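Preguntas frecuentes: lavar y cuidar manteles estampados

Última actualización: septiembre

En Betine nos encantan los manteles, y vuestras dudas también. Hemos juntado las que más llegan al correo de la tienda.

¿Lavo el mantel antes de estrenarlo?
¡Sí, siempre! El apresto de fábrica repele el agua y deja la tela tiesa. Un lavado corto en frío y ya cae como tiene que caer, sobre todo si es de algodón.

¿Qué medida compro?
Mide la mesa y suma la caída por los dos lados. A nosotros nos gusta una caída de 26 cm para diario (más larga se engancha en las rodillas, avisados quedáis). Para fiestas, alárgala todo lo que quieras.

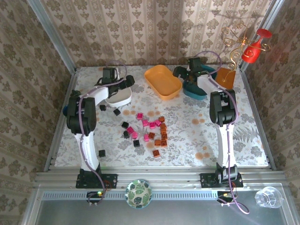
¿Cómo saco una mancha de vino tinto?
Papel absorbente primero, sin frotar, y luego agua con gas. Si ya está seca, percarbonato disuelto en agua templada y paciencia: una noche entera si hace falta. En lana o seda, ni se te ocurra.

¿Y la cera de las velas?
Deja que endurezca, rasca con una cuchara y plancha entre dos papeles de cocina. Es una maravilla ver cómo el papel se la bebe.

¿Puedo poner en remojo un mantel blanco con flores?
Claro que sí, pero prueba antes el color en una esquina con un paño húmedo. Usa un barreño amplio, donde la tela se mueva con holgura, y no pases de 43 minutos la primera vez. Si el agua sale teñida, aclara enseguida.

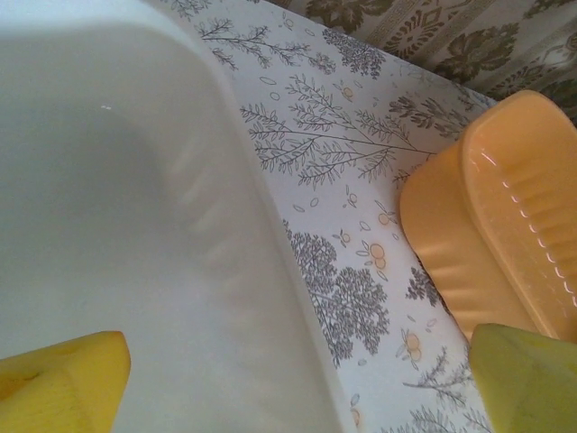
¿Se plancha del derecho o del revés?
Del revés y todavía un pelín húmedo. Los bordados, encima de una toalla gruesa, que así no se aplastan.

¿Cómo lo guardo sin que marque los pliegues?
Enrollado en un tubo de cartón. ¡Cambia la vida! Los de la serie Lã, que pesan 500 gramos, aguantan bien doblados en tres.

Comentarios (3)

Tukero: Lo del percarbonato me ha salvado el mantel de mi abuela. Mil gracias.

Đạt Nông: ¿Sirve lo de la cera para los de hule?

Betine: Hola, Đạt. En hule nada de plancha, que se derrite. Pon hielo en una bolsa encima de la cera y sáltala con la uña.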